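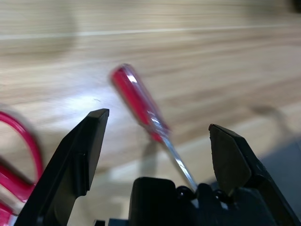 Open day at Fumness: putting the tools back

Gadisa Gebreyes had been on his feet since the doors opened and was eating a sandwich when I caught up with him. He runs the bench team at Fumness, which let the public into its workshop on Wed 22 February.

The robot at his station, called Helmy, has two arms, and its job for the day was tidying up. Tools get left out on a board and the robot is meant to hang them on the pegboard behind it.

"People ask why we don't have it build something," Gebreyes said. "Building something is mostly picking things up and putting them down in the right place. If it can't do that with scissors, I don't want to see it try a gearbox."

I asked which tools give the most trouble. He said scissors, then changed his mind and said screwdrivers with clear handles. Light goes through the plastic and the shape gets harder for the cameras to read. "A kid can see it's a screwdriver. We needed 300 practice runs before I stopped worrying about that one."

Pliers are easier to grip, he said, but they have to go back on the hook at the right angle.
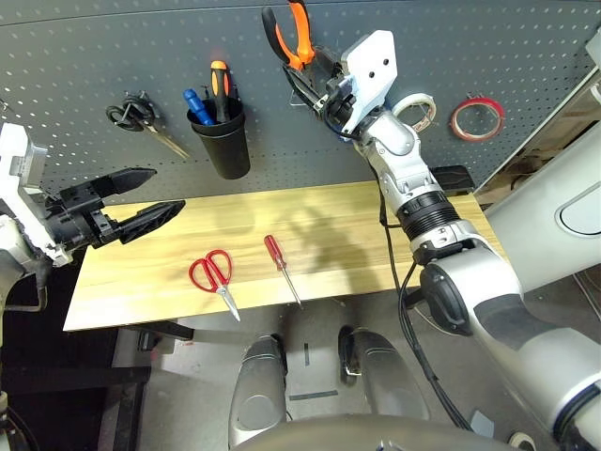
"You get it close, and close is no good with a hook," he said. "A drawer forgives you. A hook doesn't."

The software that plans the arm movements is called Plakton and was written in the same building. Delyth Vaughan, who leads that side, joined us partway through. She was less interested in the tools than in the speed, which visitors had been asking her about all morning.

"It's slow. I tell them it's slow," she said. "We could run it faster today, but I'd want a fence up, and then you'd all be standing at the back."

Vaughan started at Nerkero, a packaging firm, where the arms she worked on did one motion all day long. She moved over in August. The biggest change, she said, was getting used to a machine that has to look first - and sometimes looks in the wrong place.

Both of them expect to be working on the pegboard for a while yet. Gebreyes wants to try tape rolls next. Vaughan would like to start with the lighting over the bench, and they were still discussing it when the 2 o'clock group came in.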